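Fixing a tracking dropout on two-handed gripper recordings

Quick write-up while it's fresh. Applies to our Cleson hand grippers, the pair with the printed marker cubes, logging into Vodum. If you're on the older single-hand kit most of this still holds but the menu names are diffrent.

The fault

Left hand track freezes for a second or so, then jumps. Up to 70 mm in our worst take. Nothing in the live view, no beep, recording light stays on. You only find out at replay, when the Fustura arm tries to follow the path and slams into its speed limit. Ours tripped the protective stop on Thursday and knocked the box off the fixture. No damage. Could have been a wrist.

So first thing: if you've got takes from the same session, do not replay them on the arm. Pull them from the queue. Then start below.

What you need

Both grippers, charged
The box and the plant back on the table, same spots as the bad takes
Vodum open on the log page
Lint-free cloth
2 mm hex key

Step 1. Find the bad stretch

Open the take, go to Health, sort by gap length. Error code is 2128 (pose lost, hand A) followed right away by a pose recovered line. If you see 2128 with no recovery line, different problem, go to the cable section at the bottom.

Write down the take number and what the hands were doing. Ours was nearly always the moment one gripper has the box and the other comes in from the side.

Step 2. Repeat the move, slowly

Arm powered down, e-stop in. Grippers only. Stand at the long edge of the table, both hands forward, cubes where the head camera can get a look at them. Hold two seconds. Then bring one gripper onto the box and the other in toward it. Watch all three views as you go.
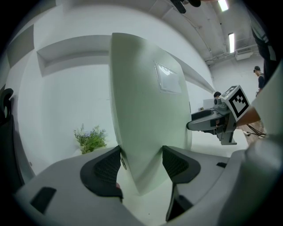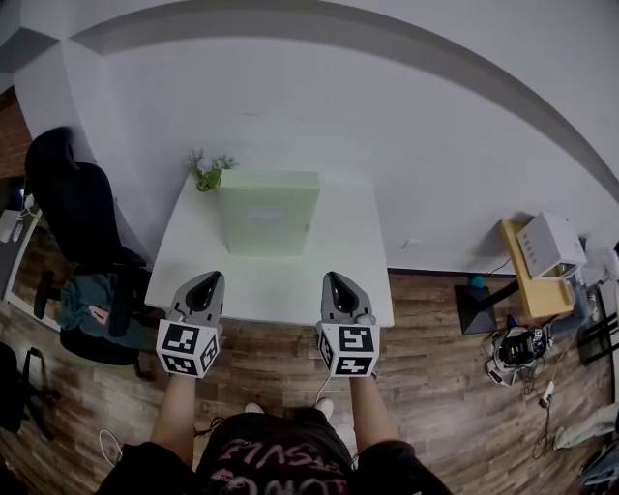
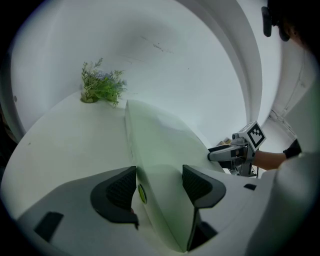
Re-running the move with the grippers and the box. Middle view is the head camera, the other two are from a gripper.

Step 3. Check the markers

Wipe every printed face. Skin grease gives a shine under ceiling lights and the detector hates it. Look for lifted corners. Wiggle the cube gently, any play at all and you tighten the bracket with the hex key. Snug only, it's going into plastic.

One of our brackets had a quarter turn in it. That was most of the fault, I think. The rest was the wrist rolling over and hiding the pattern.

Step 4. Change the limits

Settings, Tracking, Gap handling. Ours was on Bridge, so the software was drawing a straight line across the missing bit and calling it good. Set it to Reject. Set exposure to 3000 while you're in there (microseconds, the field doesn't say). Colour balance can stay on auto.

Also set the confidence floor to 90. Default is lower and lets junk through. You'll lose more takes. Fine.

Step 5. Prove it before the arm moves

Five clean takes in a row, no 2128 in any of them. Then replay in sim. Then on the arm at its lowest speed, empty jaw, nobody inside the taped line, one person with a hand on the stop. Box goes back in only after that.

Don't skip the sim bit because you're behind. We were behind. That's how the box ended up on the floor.

If it's the cable

2128 with no recovery usually means the lead has backed out of the gripper. Reseat it, and leave slack so it doesn't tug when you reach for the far side. Keep it clear of your feet. If it still drops, swap the lead with the other hand's and see if the fault follows. Follows the lead, bin it. Stays put, it's the socket, and that goes back to Tomić for repair. Tag it so it doesn't wander back into the drawer.

Old takes: anything recorded on Bridge needs a re-check with Reject on. Batch menu, Re-validate, tick the whole folder. Slow, leave it going over lunch.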